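The Small Kitchen, Laid Out in Full

Breltgate Quarterly, February 7, 2022

Play kitchens occupy a modest share of most nursery budgets and a large share of most nursery mornings. The Monum Center for Early Learning, which lends household play sets to 68 schools and day nurseries in the Grarnley district, revised its kitchen collection last July. The new list holds 405 pieces, and the center prefers things that a child would meet at home: a colander, a plate, a bottle of ketchup, a bowl with a little fruit in it.

Staff are asked to set the pieces out on a plain surface before the children arrive, with space between them. A crowded table tends to produce sorting and disputes over ownership. A sparse one, in the center's experience, more often produces a meal.

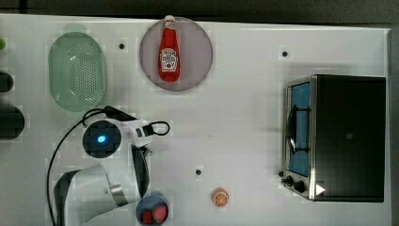 Bahman Khosravi would go further and put out even less. A bowl and a colander are enough for the first week, he argues, and the ketchup can wait until somebody asks for it.

The center's guidance does not settle the matter. It recommends no more than nine pieces per table and leaves the choice to each room. Bowls are requested more than any other item, and plates come second. Strawberries are popular at every age and are the pieces most often missing when a set is returned.

Soft food has been the more contested purchase. Hard pieces can be wiped down in minutes, while cloth must be laundered and fully dried before it is lent again. The supplier, Yazıcı, nevertheless delivered 50 soft items with the July order, among them bananas made to look partly peeled. Teachers had asked for food that has an inside and an outside, and for shapes that small hands can squeeze. 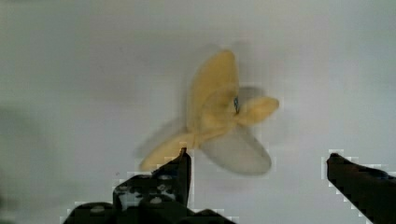 Our youngest group peels the same banana all morning, one reader in Grarnley writes, and then feeds it to everyone in turn, so please do not replace it with a hard one.

The center will review the soft items at the end of the school year. Sets may be reserved for four weeks at a time, and schools are reminded to return the bowls with the food.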